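Windville Renewed for Second Season

28/03/2020

Windville will be back for a second season. Mametska, the streaming service that carries the small-town mystery drama, confirmed the renewal in a short statement and said the new run will have 10 episodes, the same as the first.

The series follows Dana Gilmartin, a county records clerk who comes home to Windville after her father's death and starts finding gaps in the town's land deeds. Season one ended with the courthouse fire and the news that her brother Cal had sold the family farm under another name. The finale left open who was in the building when the fire started.

Creator and showrunner Rogério Peixoto said the writers began work on the new season in February, before the renewal was official. They are now meeting by video call and have finished outlines for the first 2 episodes.

"We always knew where Dana would be the morning after the fire," Peixoto said. "The first episode picks up there. We don't skip ahead six months, and we don't start with a dream."
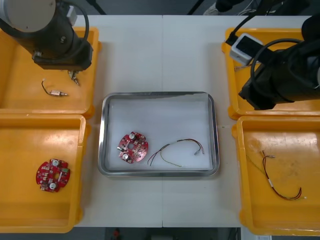

Peixoto said the season will spend more time on the Gilmartin family and on the years before Dana left home. Cal, who appeared in only four episodes of the first season, will be a regular. The sheriff's story line will also continue, although Peixoto would not say whether the character survives the premiere.

A new setting will be Fasgate, the mill town across the river that was mentioned often in season one but never shown. Several of the missing deeds lead there, and so does a bus ticket Dana found in her father's coat in episode seven. Peixoto described Fasgate as "the place everybody in Windville blames for everything."

No start date has been set for filming. Production on most series is shut down, and Mametska said it will not announce a schedule until crews can return to work safely. The first season used more than 500 local extras, most of them in the county fair episode, and Peixoto said large crowd scenes are being left out of the early scripts for now.

The main street set is still standing and will be used again. The courthouse interior has to be rebuilt — the fire scenes were shot on the real set, with most of the clerk's office torn out afterward.

Casting for three new roles had begun before the shutdown and will go on with taped auditions. The parts are a Fasgate mill owner, a state investigator and a younger version of Dana's father, who will be seen in flashbacks. No names have been announced.

All episodes of the first season are available now on Mametska. The service will also add a 25-minute behind-the-scenes special on the making of the finale.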